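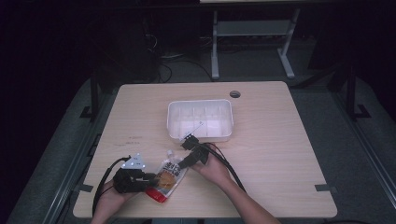
Jallus 400 Modular Carpet Tile

Posted 10/7/25 by the Darkora product desk
Print this page | E-mail this page

The Jallus 400 is a tufted loop-pile carpet tile for offices, meeting rooms and corridors with steady foot traffic. Tiles ship in cartons of 14 and are sold by the full carton only.

Construction is solution-dyed nylon on a cushioned backing. The color runs through the fiber, so diluted bleach cleaners may be used for spot treatment — test on an offcut first. Arrows on the back show pile direction. Lay all arrows the same way for a flat look, or turn each tile a quarter for a checkered one.

Subfloor and adhesive

Concrete must be cured, level and free of old glue. Apply Prillik release adhesive with a foam roller and let it turn clear before laying. Do not use solvent glues. Store cartons flat in the room for a full day before work starts.

Cut perimeter tiles from the back with a hooked blade. Keep at least one spare carton per floor from the same dye lot; later lots can differ slightly in shade.

Care

Vacuum daily in entry zones. Hot water extraction twice a year is enough for most offices. Chair casters should be the soft-tread type. Hard casters will flatten the loops under desks and void the wear warranty.

Ordering

Stock code 1103 replaces code 152, which was withdrawn in May. The two codes share a backing but should not be mixed in one room. Matching Abbasi edge trim is ordered separately by the length.

This site uses cookies to remember your cart. Accept | Settings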